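Robots in Practice: Handout 6
When a gripper slips: the Flekton cloth-folding fault
Revised June 27, 2020
Filed under: Course Notes > Manipulation > Faults and Safety

Read this before the lab. You will need the terms in it for the written report.

Background

The Flekton project taught an arm to pick up and fold household cloth. Training data came from people working with a hand-held gripper that has the same two fingers as the arm. The person does the task, the camera on the tool records it, and the opening between the fingers is logged with each picture. The arm then learns from those records.

The method depends on one assumption: a logged opening has to mean the same thing on the hand-held tool and on the arm. In the Flekton case it stopped being true.

What went wrong

In January the team at the Trindatley site collected 532 recordings of cloth handling on beds and tables. Training finished without errors. On the arm, the first pick attempts missed the cloth or caught it by a thread and dropped it. On attempt 14 the fingers drove down into the mattress, the wrist joint passed its force limit, and the arm stopped itself. No one was hurt. One finger pad was torn and had to be replaced.

The first explanation was that the model needed more data. The team spent two weeks on that and the result did not improve.

The cause

A hinge screw on one finger of the hand-held tool had backed out. The finger had play in it, so it could swing a little without the sensor moving. With the fingers pressed shut on thin cloth, the log still showed a small gap. The model learned that a small gap was the right place to stop closing. On the arm, which had no play, a small gap was a real gap and the cloth stayed where it was.

The drive into the mattress was a second fault. The controller had a retry rule: if the grasp fails, go lower and try again. There was no floor on how low it could go. A table would have stopped the arm sooner, but a mattress gives way, and the force climbed slowly enough that the early warning never fired.

Keep the two apart in your report. The loose screw explains the missed grasps. The retry rule explains the stop.

Why cloth made it hard to find

A block or a cup has thickness, so an error of a millimeter or two in the opening rarely matters. Cloth has almost none.

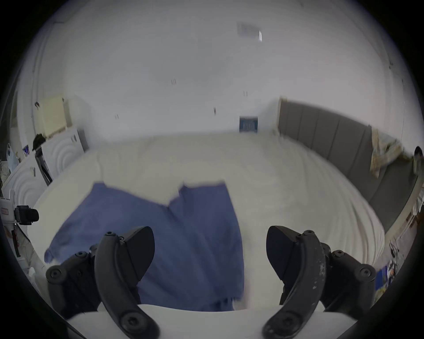
Wrinkles make it worse. A person closing on a raised fold can get a good grip with sloppy fingers, and the recording looks fine on playback. All the Flekton recordings were reviewed by eye and passed.

Checks used in this course

1. Before each session, close the fingers on the Evau gauge strip and write down the reading.
2. Wiggle each finger by hand. Any movement at the hinge means the tool is not used.
3. Repeat the gauge reading after every 21 recordings.
4. On the arm, set a lowest allowed height before turning on retries.
5. Keep one hand on the stop button during the first run of any new model.

For the report

Read the Vasiliu log in the course folder, starting at line 34. Mark where the gauge reading first drifts, and say which recordings you would throw out. Two pages at most.

Comments (3)

mtk_lab: The log has two gauge columns. Which one do we use?

coursepage: The second. The first is the raw sensor value.

rowan7: We had the same loose hinge last term. Thread locker fixed it, but check it again after a week.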